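Open Stock Should Mean Open Stock

November 2020

A dinner service fails one piece at a time. Replacement plates are sold on the assumption that it fails all at once, and I think the trade should change that.

The term "open stock" once meant that a single plate could be ordered by pattern name for as long as the pattern was made. Many shops now apply it to anything sold outside a box. A pattern may run for two years and then vanish, along with the shape it was printed on. The buyer who breaks one plate has a choice of a mismatched table or a new set.

I keep a list of 347 patterns sold in my area since I began collecting. Fewer than 200 can still be bought as singles. Valentin Barbier, who ran the Brakberg outlet until May, blames storage cost – 600 plates of a dead pattern take up the same shelf as 600 of a live one. That is a fair point, but it argues for small late runs, and decal printing makes those possible.

Shape is the harder problem. A floral decal can be reprinted from file. A molded rim needs its mold, and molds wear out or get scrapped.

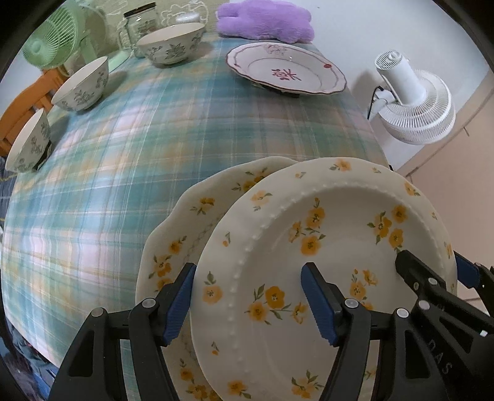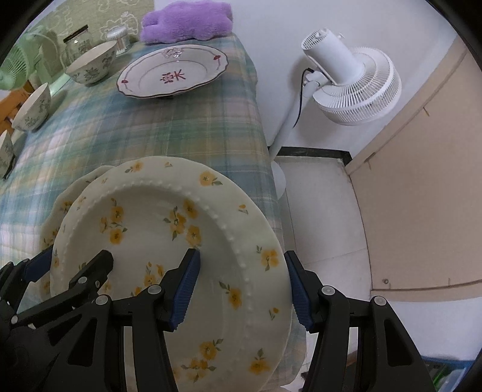 Cream plate with raised beading and yellow-orange flowers.

What makers should publish

Yee-man Su has proposed a plain end date on the back stamp, and I support it. I would add the shape number, separate from the pattern name, so that a plain plate of the same form can fill a gap. Branov already does this on its hotel ware. Its household lines carry only a name, and the name has been reused for a second, wider plate.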